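4.2 What the open day taught us

I had never run our picking cell in front of strangers before the July open day, and I'll admit I was nervous. We had 39 visitors over the afternoon, in groups small enough that everyone could lean in and ask things (and they did!). Each group got a short talk from me, then a live run with Kestier, our grasp planner, choosing what to go for in the bin.

The talk mattered less than I'd hoped. People wanted to pick the objects themselves – the more awkward the better – and they kept asking for beads, which I'd have left in the drawer. We ended up logging 25 attempts per group and I stopped talking much at all. Figure 3 gives an idea of the work.
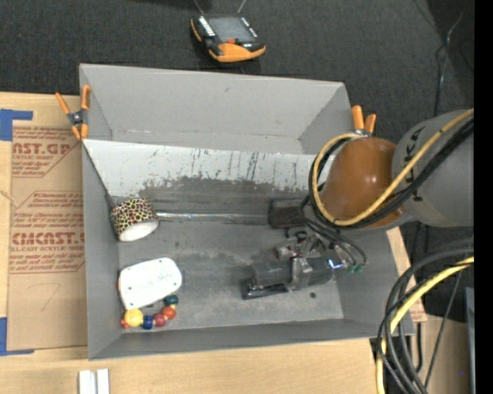
Figure 3. The arm over the gray bin, with a patterned cup-like object lying on its side and a string of colorful beads in the near corner.

Greer Geddes told me afterward that the visitors trusted the planner more once they had watched it miss, and that we should plan for misses next time. I've put that in the protocol for the second open day.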